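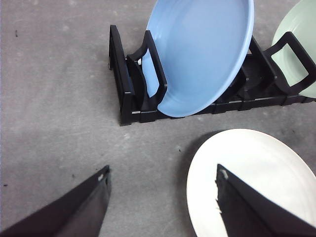
Égouttoir noir posé au sol de l'atelier, assiette bleue en place, assiette blanche sous la pince.

Accueil – Journal de bord – Matériel – Contact

19 décembre 2018, par Birgit Pfeiffer

La séance du soir a été consacrée au bras Skumus, dans l'atelier partagé de Kendau. M. Nolte a procédé au remontage des deux doigts de la pince et au resserrage de l'ensemble du poignet. Le jeu latéral relevé en octobre s'élevait à 2 mm ; la valeur de ce soir reste à consigner.

L'exercice retenu demeure le rangement d'assiettes dans l'égouttoir. L'assiette blanche, présentée au sol, constitue le cas le plus exigeant – le bord offre peu de prise et l'ouverture de la pince doit être réglée avant la descente. M. Lammers propose de limiter la vitesse d'approche à 40 mm par seconde. Je n'y suis pas opposée, sous réserve d'un essai comparatif.

Le câble du poignet devra être remplacé. Commande à transmettre à M. Wiegand avant la fermeture annuelle. J'ai omis d'emporter la clé de l'armoire ; la restituer dès demain.

Dernière mise à jour : le lendemain, 4 corrections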